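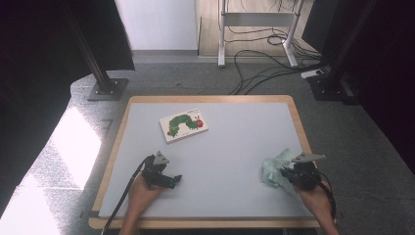 Castside > Diary > March

Last updated: March, 9:40 pm

Book cleaning day at last, and I loved every minute of it! I've been wanting to get at the picture book boxes since we moved them over from Lutier (438 books by my list, and over 50 of them sticky in one way or another), and this morning I finally got going.

Cloth first, always. I like a soft one, barely damp, wrung out till my wrists complain, and then a quick pass over the front, the back and the edges. Board books are a joy for this. They're so tough, and the colors come up so bright, and I end up reading half of them standing there. Hòa Lương came by at ten and we got going on caterpillars, naturally, and which fruit page we used to stick our fingers through (plums for me, every time).

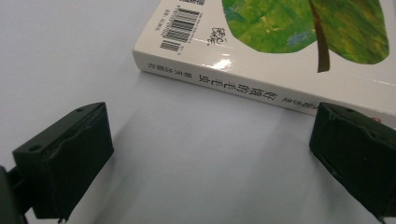

The paperbacks need a gentler hand, and I go slower around the spine where the white gets gray from little fingers. But what a leaf on the back of that caterpillar book! All those greens, lime and forest and tiny flecks of blue, and a big brown stem down the middle. I could hang it on the wall. The title on the spine is in Chinese, 好饿的毛毛虫, and Hòa read it out loud for me three times until I had it nearly right. I'm going to practice before story hour.

Still to do: the Gulledix box, and new labels starting from 455. Vi wants the animal books first. Must buy more cloths.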